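MKTG 343: Claims and Evidence in Consumer Goods
Notes for session 4, cosmetics
1/2/23
Instructor: Sointu Saarela

Read the Akbari packet before class. If you only have time for part of it, skip the brand history and go straight to the test summaries.

Last session we dealt with food labels, where a fair number of claims are at least tied to something you can weigh. Cosmetics are looser. "Long-lasting" has no agreed length. "Up to 60% fuller-looking lips" contains two escape hatches, "up to" and "looking," and the number in between does very little work. When you see "up to," read it as "somewhere between nothing and this."

Who was asked? Fina reports that most users "agreed their lips felt softer." Look for the group size, and then for what the group was comparing against. In the Fina summary there is no comparison product at all. People who put something greasy on their lips will usually say they feel softer. I would expect petroleum jelly to do about as well, and the summary gives me no reason to think otherwise.

What was measured? Wear tests are often done by eye, by someone who knows which product is which. Ganedico had two raters score color from photographs, which is better, but they were both on the product team. Obaidul Ekanayake's guest lecture in February will cover blind rating in more detail. Bring questions.

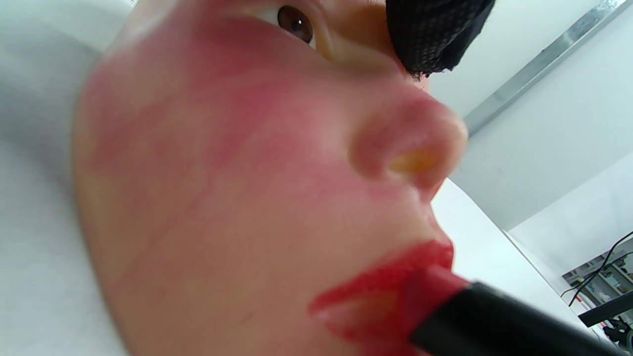
Fig. 1. Red lipstick on a mannequin head.

Surface matters too. Lips move, shed skin, get licked and meet coffee cups. A shade swatch on plastic or paper can tell you something about color and coverage. It can't tell you about comfort or wear, and a company that slides from the first to the second is hoping you won't notice. Drivico does this on page 2 of its brochure, where a swatch on card is followed by a sentence about all-day confidence.

"Dermatologist tested" means a dermatologist was involved in a test. It doesn't say what the result was. "Clinically proven" is stronger in tone but still needs an object: proven to do what, in whom, for how long? I have read plenty of these and remain hard to impress.

You will hear that customers don't take this language literally. Maybe so. Then why pay to print it?

For next time: pick one claim from the packet and rewrite it so that it says only what the test supports. Keep it to one sentence. Then write a short paragraph on what test would be needed for the original wording. Don't use the Fina softness claim, we will do that one together.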